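Bruko Interior Door Lever Set: Product Review
Mestwood Housing Association, Property Standards Office

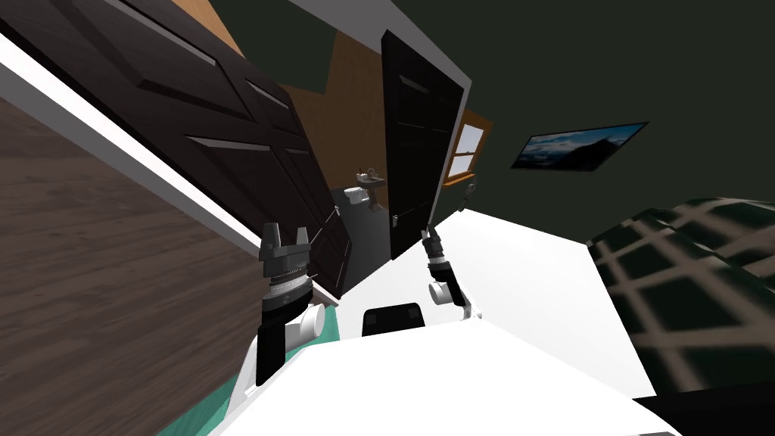
The Property Standards Office reviews hardware before it is approved for general purchase across the association's buildings. This review covers the Bruko passage lever, model 84, in the satin finish. The lever was considered as a replacement for the round knobs now fitted to most bedroom, closet and hallway doors at the Mestwood properties. It was compared with the Atallah straight lever, already approved for use in the common areas.

Background

Round knobs have been the standard interior fitting at Mestwood for many years. They are inexpensive and easy to find, and the existing stock has generally worn well. Residents with arthritis or limited grip strength have asked for an alternative, and requests for individual replacements now make up a steady share of the interior work orders received by this office. Handling these one door at a time is slow. It also leaves a single apartment with two or three different styles of handle, which has drawn complaints of its own at move-out inspections.

The office therefore purchased 100 Bruko sets and fitted them in occupied apartments, beginning in October. Installation was carried out by the regular maintenance staff using ordinary hand tools. No contractor was engaged.

What is in the box

Each set contains two levers, two round cover plates, a spring latch, a strike plate, mounting screws and a folded instruction sheet. A paper drilling template is included for new doors. The screws supplied for the strike plate are short, and staff replaced them with longer ones from stock on any frame where the old holes had worn out. The instruction sheet is clear, although the diagram for reversing the lever is printed very small and was misread on several of the early installations.

The latch adjusts to either of the common backset distances by twisting the barrel. This worked without difficulty. The Atallah latch must be ordered in the correct size, and on past projects that has led to returns.

Installation

On doors already drilled for a knob, the Bruko set went in quickly. The cover plate is wide enough to hide the mark left by the old knob on most painted doors. On a few dark-stained doors a thin ring of paler wood remained visible beyond the plate and had to be touched up. Staff should carry matching stain when working in the older buildings.

Thick paint around the latch opening was the most frequent cause of delay. Where paint had built up, the latch face would not sit flush until the recess was cleaned out with a chisel. This is a condition of the doors and does not count against the product, but it should be allowed for when the work is scheduled.

The two halves of the set are joined by through-bolts. These must be tightened evenly. If one is drawn up fully before the other is started, the lever binds and does not return to level. The instruction sheet mentions this only once, near the end, and the office has added it to the maintenance notes.

Performance in use

The lever has a smooth, short travel and returns firmly. It can be worked with a forearm or the side of a closed hand. Residents who had asked for levers were satisfied with it, and several asked for the bathroom version, which has a privacy lock and will be reviewed separately.

Two drawbacks were reported. The first is noise. The latch closes with a sharp click, and residents in apartments with hard floors found it noticeable at night. A felt pad on the stop reduced the sound of the door itself but did little for the latch. The Atallah lever is quieter in this respect. The second is that the end of the Bruko lever is nearly square and can catch a sleeve or a bag strap in a narrow hallway. The Atallah lever curves back toward the door and does not have this problem.

The satin finish hides fingerprints well and was cleaned with a damp cloth and mild soap. The office also tried Ureo spray cleaner, the product used by the hallway cleaning crew. It left no marks on the metal but did leave streaks on dark painted doors, and it should be applied to the cloth and never directly to the hardware.

Where two doors open close together, a lever projects farther than a knob at its free end and may strike the neighboring door or the wall. Staff should check the full swing before removing the old knob. A low-profile wall bumper is the preferred remedy. Door stops screwed into baseboards are no longer permitted in renovated apartments.

Recommendation

The Bruko model 84 is approved for bedroom and hallway doors in all Mestwood apartments. It is not approved for entry doors, fire-rated doors or any door that must lock. Closets may keep their existing knobs or pulls unless the resident requests a change.

An order for 272 further sets has been placed. Removed knobs in good condition should be returned to the central store with their screws bagged and attached.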